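Notes for the Millness talk, part 2: can it tidy up yet?

Start slowly. Ask who has a robot at home that is not a vacuum cleaner. Wait for the hands.

Then say: people ask me when a machine will clear the kitchen table. My answer is — not this year. Sorting and pushing small things on a flat board is where many labs still work. 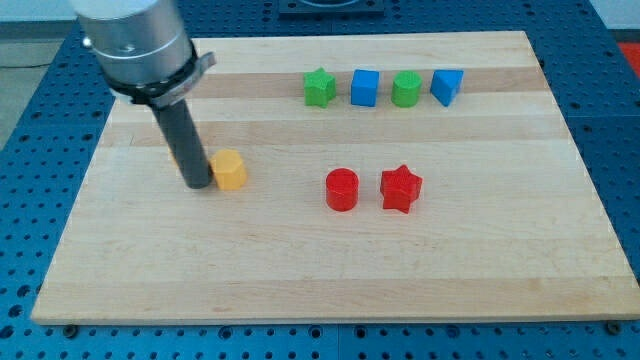

Samuele Negri asked me in July why we do not begin with real dishes. A good question. A block keeps its shape when you push it, but a wet spoon slides and a towel folds. In our shop at Trirkham we made 200 tries with cups, and 50 went well. Say this number without shame.

Pause here, drink water. Next slide is the cost.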